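Concrete Finisher - Decorative and Polished Floors
Dudirmont Surfaces, Brostside

Full time, year round

Dudirmont Surfaces is looking for an experienced concrete finisher to join our polishing and overlay crew. We grind, polish and seal interior floors for shops, warehouses, restaurants and private homes, and we pour a smaller number of exterior slabs and walkways between spring and fall. The company has 13 employees and runs three crews. You would be the third person on the interior crew, working under crew lead Gintarė Zariņš.

A normal job starts with moisture testing and crack repair. After that comes grinding with metal-bond diamonds, densifier, then resin pads up to whatever finish the customer has signed off on. Most of our floors are under 2,000 square feet and take two to four days. Larger commercial floors are often done at night, so you need to be able to work evening shifts when the schedule calls for it. We post the schedule two weeks ahead.

What you will do:
Run walk-behind grinders and hand grinders, including edges and stair treads
Mix and place self-leveling overlays and patching compounds
Mask walls, base and fixtures before work starts
Keep dust extractors emptied and filters clean
Load and unload the truck at the shop on Lobo Street
Fill in the daily job sheet with tooling used and area finished

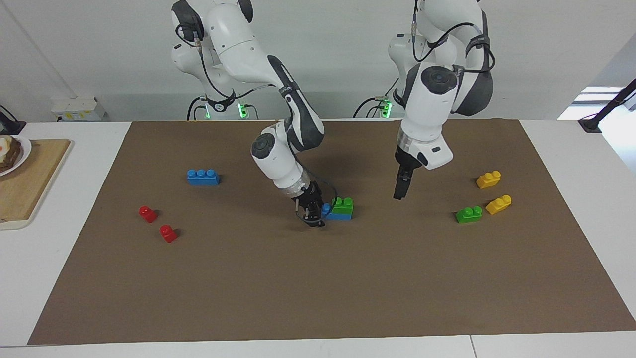

What we need from you: at least two years of paid concrete finishing work, a valid driver's license, and the ability to lift 68 pounds without help. You will be kneeling for part of most days. Experience with polishing is a plus but we will train a good flatwork finisher who wants to learn it - two of our current polishers came to us that way. You should be able to read a floor plan and work out material quantities from it.

We follow the silica dust rules on every site. Fit testing is done at the shop before your first job, and you must be clean-shaven where the respirator seals. The company pays for the respirator, cartridges, knee pads and one pair of work boots a year.

Pay is hourly and depends on experience. Overtime is paid at time and a half. Night shifts carry an extra hourly rate. After 9 weeks you are eligible for health insurance, and paid vacation starts to build from your first day. We do not work on Sunday.

Out-of-town work comes up a few times a year, mostly at the Zallov warehouses. Lodging and meals are covered, and we pay travel time both ways.

To apply, bring or mail a short work history to the shop, with the names of two people you have worked for. Photos of floors you have finished are welcome - phone pictures are fine. Ask for Nandini Suvarna, who handles hiring. Interviews are held at the shop and include a paid half day with the crew on a working site. We would like the new finisher to start in May.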